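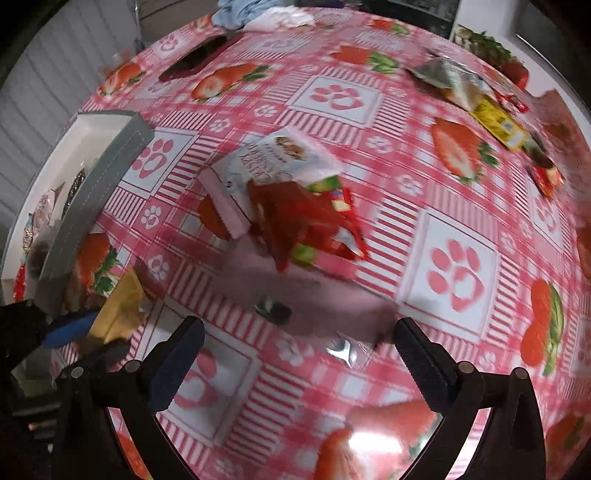

Call for participants: gripper comparison, second round

We need people to pick up snack packaging with a hand-held gripper, put it down again, and then tell us which gripper they hated less. The work is paid. It is also duller than it sounds, and we would like you to know that before you apply and not halfway through your first afternoon.

Panum is a small group that tests end-of-arm tools for companies that pack and sort light goods. In July we ran a first round with two hand-held grippers, which we call Ahonen and Vendomau so that we can stop calling them "the good one" and "the other one" in front of the people who paid for them. Both have two parallel fingers and a camera. They differ in finger pads, in grip stiffness and in how much your wrist complains by late afternoon. The first round gave us a clear winner on boxes and a long argument about everything else. The second round is meant to settle the argument.

What you would do

You sit or stand at a table with a patterned cloth on it and an assortment of packets, wrappers and small boxes. A card tells you which item to pick up and where it goes. You do it with the gripper, you press the pedal, you take the next card. After 14 cards there is a break, and after the break you change grippers and do the same cards in a different order.

The table is messy on purpose. Please do not tidy it. In July one participant squared up every item between cards, beautifully, and we had to throw out the whole session. The tablecloths are glossy and busy on purpose too. A plain gray surface flatters every camera we have ever put over it, and few kitchens have one. Anyone with strong feelings about strawberries or paw prints should mention them on the form.

Crumpled foil is the hard part. Stiff cardboard behaves itself. An empty wrapper slides, folds, springs open again and generally acts as if it has somewhere to be. We want to see what you do about that, including giving up. "Gave up" is a proper box on the score sheet and you are not marked down for using it.

Who we are looking for

We have places for 18 participants. You need to be an adult, able to use at least one hand comfortably for repeated squeezing, and willing to follow a card even when the card is plainly asking for the wrong thing first. Left-handed people are especially welcome, as July gave us hardly any and both makers claim their tool suits either hand.

You do not need any background in robotics. If you have one, you may still apply, but you will be asked to keep your theories until the interview at the end. Iolanda Aguiar runs the interviews and has a great deal of patience, some of which was used up last time.

Please do not apply if you have worked for either manufacturer, or if you have a current wrist, thumb or shoulder injury. The grippers are light for the first ten minutes.

Time and pay

Each participant comes in for 2 sessions on separate days. A session lasts three hours including breaks, and you are paid a flat fee for each one at the end of it, by bank transfer or gift card. Finish early and you still get the full fee. Travel within the city is refunded if you keep the ticket. Coffee is provided. The snacks on the table are not, and several have been handled by everybody, so bring your own.

What we record

The gripper camera records the table and whatever else it happens to be pointed at, which is mostly the table. We also log how far the fingers are open and how long each pick takes. Sound is recorded only during the interview. Recordings from the picking are matched afterward to the motion logs and played back on a Follov arm, so a robot will be repeating your hesitations for some weeks. Your name is kept apart from all of it. You can withdraw at any point, including after you have been paid, and Bart Hendriks will delete your files and send you a short note saying so.

How to apply

Fill in the form at the front desk or ask for it by email. It wants your preferred hand, the days you can't do, and one or two lines on any job or hobby that involves fiddly handling. Cake decorating counts, and so does untangling fishing line. Applications close on 29 September 2024, and we will answer everyone, even if the answer is no.

Questions about the tasks go to Oanh Khổng. Questions about access, parking and payment go to Prys Griffiths. The room is step-free and the table height can be changed; tell Prys beforehand and it will be set when you arrive.

Complaints about the pedal are already known to us.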